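Noticias del huerto de Clurnell

Queridos vecinos: octubre nos ha traído por fin la lluvia, y con ella unas ganas tremendas de ponernos las botas otra vez. La cosecha de raíces ha ido mejor de lo que esperábamos después de aquel verano tan seco – 1104 kilos entre zanahorias, nabos y remolachas, frente a los 996 del año pasado – y buena parte ya está repartida entre los comedores del barrio. Fares Obeidat, que lleva tres temporadas peleándose con el bancal del fondo, nos pide que recordemos a todos que la arena para conservar las zanahorias se guarda en el cobertizo, detrás de las regaderas. 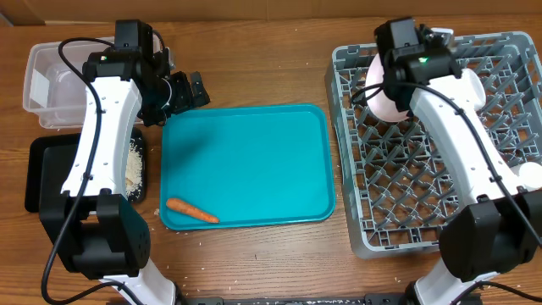

Nos quedan casi 200 sobres de semilla de haba y de guisante, así que pasad a por los vuestros cualquier tarde a partir de las cinco. Y si alguien tiene cajas de madera que no use, ¡traedlas, por favor!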